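Gistus 4 planner and scene tools: review after one release cycle

Gistus is a motion planning and task scripting package for single-arm manipulation. It ships as a planning server, a Python client, a scene editor and a replay viewer. We ran version 4 on our pick-and-place benchmark from March onward, replacing Tumex, which we had used for two years. This review covers the planner, the collision layer, the perception bridge and the tooling. Licensing is not covered.

Installation

The server installs from one archive and needs a separate download for the robot description files. The documentation lists the two steps in the wrong order. If the server starts first, it caches an empty model index and has to be restarted with the rebuild flag. Afroza Barua reported this to the vendor and the next point release still had it.

Python bindings are typed and mostly complete. The exception is the attached-object API, where half the calls return a plain dictionary with undocumented keys.

Planning

The default planner is a bidirectional sampling planner with a shortcutting pass. We generated 347 start and goal pairs in furnished room scenes, with the arm mounted at the corner of a long table and small objects standing close to the grasp pose. Median planning time was 182 ms on a desktop CPU. Tumex was slightly faster at the median and much worse in the tail. Its slowest queries hit our timeout, and Gistus had none that did.

Path quality is acceptable. The shortcutter favors joint-space length and will sometimes swing the elbow wide over the table when a compact motion exists. Setting a posture cost fixes most of these cases. The weight is unitless, the default is zero, and the manual gives no starting value. We settled on 0.3 by trial.
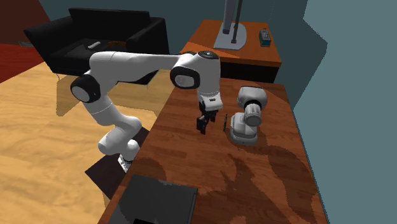

Vertical approach constraints are handled well. The wrist axis can be held to a cone around the table normal, and the planner treats it as a real constraint during sampling. Tumex checked the cone after the fact and threw away most of its samples. For top-down grasps with little lateral clearance, this is the main argument for switching.

Collision layer

Meshes are decomposed into convex pieces at import. The default resolution is too coarse for anything with ribs, rims or overhangs: the gap beneath an overhanging housing gets filled in, and grasps that should be reachable are reported as blocked. Raising the piece limit to 2,000 solved it for our assets at the cost of a long first import. Results are cached by file hash, so the cost is paid once per mesh.

Thin vertical objects are a separate problem. With the default padding, a rod next to another object merges with it, and the fingers cannot get between the two. Padding can be set per link in version 4. Set it low on the fingers and leave it alone on the upper arm.

Perception bridge

The bridge accepts object poses with a covariance and inflates the collision geometry to match. It ignores the rotational part of the covariance. The release notes mention this in one line. For upright cylinders it makes little difference, and for long objects lying flat it does. We pad those by hand.

Rendered images from the scene editor can be fed to a detector in place of camera input. Geometry and depth agree with the planner's model. Shadows are less reliable. We saw hard-edged blotches on large flat surfaces at the default shadow map size, and our detector produced false positives on them until we raised it. Anyone training on these renders should check this before generating a full set.

Tooling

The replay viewer is the best part of the package. It steps through a plan by waypoint, shows the closest pair of bodies at each step, and exports the distances as a text file. Afroza Siriwardena wrote a short script that diffs two exports, and it now runs on every merge.

The scene editor is weaker. Undo does not cover transforms typed into the property panel. Copying an object copies its mesh reference but drops its padding override.

Verdict

Recommended for constrained tabletop work if someone on the team can spend around a week on collision settings. Groups with mostly open workspaces and a working Tumex setup have little reason to move. We have not tested dual-arm support, which is still marked experimental.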